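Subject: Re: [smallwater] Softener bypass setting at Homholm, and TDS pens

Replying to the list as well, as the same question came up off-list from the Pollock site. The earlier message is quoted at the bottom.

Short version: the Zakita head is probably fine. The meter is measuring the wrong thing for this purpose, and the bypass screw has been left where the installer put it.

Raw water at Homholm, from the January 2024 sheet, is 141 mg/L hardness as calcium carbonate. Iron and manganese were both under the reporting limit. TDS is over 200 mg/L. None of that is unusual for a shallow limestone well, and none of it is a health matter. The complaint is scale in the kettle and water heater, and film on anything clear that is left to dry by itself.

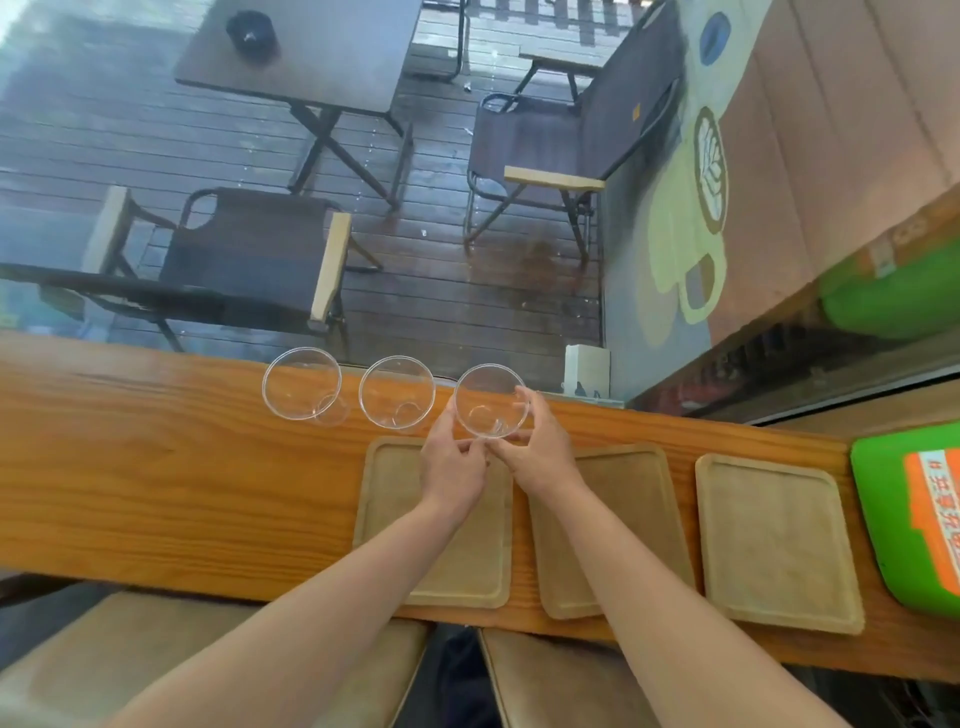
Hardness and TDS

A cation softener trades calcium and magnesium for sodium. It does not remove dissolved solids. For each calcium ion that goes onto the resin, two sodium ions come off, and by weight the two sodiums are slightly heavier than the calcium they replaced. A TDS pen reads conductivity and multiplies by a fixed factor, so the reading before and after a working softener will be close to the same. If the pen drops sharply across a softener, suspect the pen, the sample, or a plumbing mistake before crediting the resin.

Use a drop-count titration kit. I use the Drosley one, but any kit based on EDTA will do. Rinse the vial with sample water first, fill to the line at eye level, and swirl between drops. The endpoint is the first drop that takes out the last trace of red. If it goes straight to blue with the indicator, there is no hardness in the sample that the kit can see.

Take the samples in this order:

Raw, from the tap ahead of the softener, after the pump has run long enough to clear the pressure tank.
Softener outlet with the bypass closed.
Kitchen cold tap with the bypass back at its normal setting.
Kitchen hot tap, last.

The second sample is the one that tells you about the resin. If it shows hardness with the bypass fully closed, look at the brine draw and the salt setting, and check the riser tube O-ring. If it is clean, leave the resin alone. The hot tap lags the others. The heater holds old water, so a high result there on the first day means very little.

Setting the blend

I would not run this house at zero. Fully softened water feels slick in the shower, and it uses more salt for no benefit to the heater that I have been able to measure. A target of 49 mg/L at the kitchen tap has worked on similar wells. With clean resin the arithmetic is simple: the bypass fraction is the target divided by the raw hardness, so 49 over 141, or a little more than a third of the flow through the bypass.

The screw on the Zakita is not marked in flow units and the split shifts with demand. Set it by titration. Open one tap to a normal rate, turn the screw a quarter turn, let it run, test, and write down the position. Repeat until two results in a row agree. Then test once more with a second fixture running. If the result moves a lot, set the screw for the flow you see most often and accept the rest.

Once the bypass is open, the regeneration volume has to be reset too. The controller meters total outlet flow, including the part that never touched the resin. Left alone, it will regenerate early and waste salt. Enter the target-corrected hardness (raw minus blend) in the hardness field, and it will come out right.

Film on drinkware

Softening will change this but will not cure it. Calcium carbonate bonds to the surface and needs a mild acid to shift. Sodium salts left by softened water wipe off with a damp cloth. The total left behind by a drying drop is much the same in both cases. If spotless drying is the requirement, you want reverse osmosis at the one tap, or a towel. Haze that vinegar does not touch is likely etching or wear, and no water treatment will reverse it. 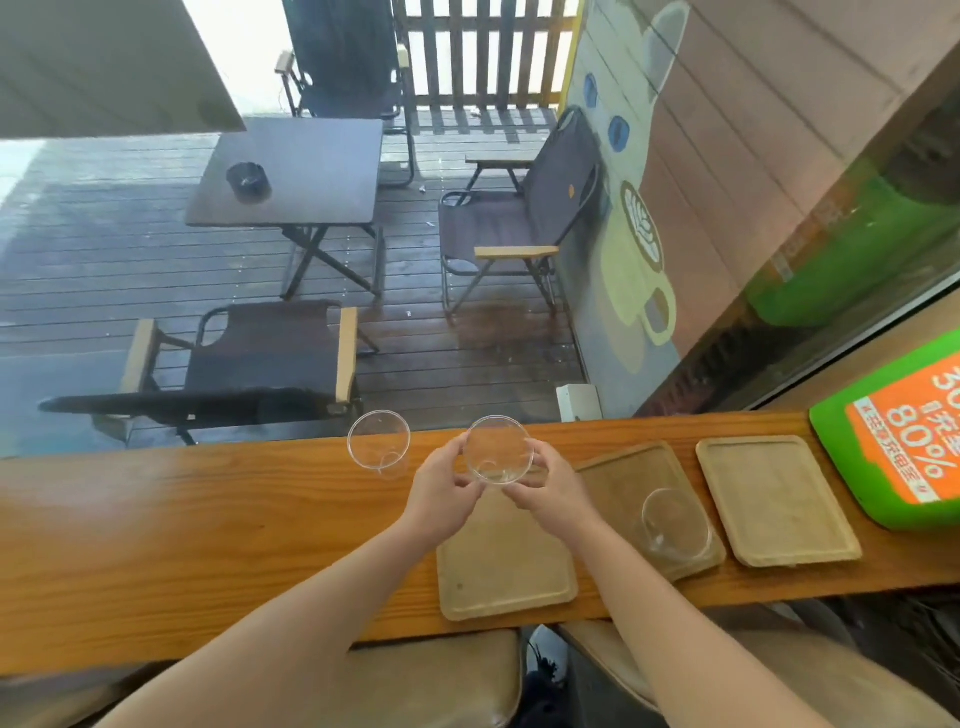

Beathag Jardine wrote:

> The softener at Homholm went in last September. I bought a TDS
> pen and it shows nearly the same number on both sides of the
> unit, so I assumed the resin was dead. The dealer wants to
> re-bed it. Before I agree to that, is there a test I can do
> myself? The kettle does scale more slowly than it used to,
> which does not fit with dead resin.
>
> Also, there is a plastic screw on the side of the valve head
> which the manual calls "mixing" and then never mentions again.
> Should I leave it alone?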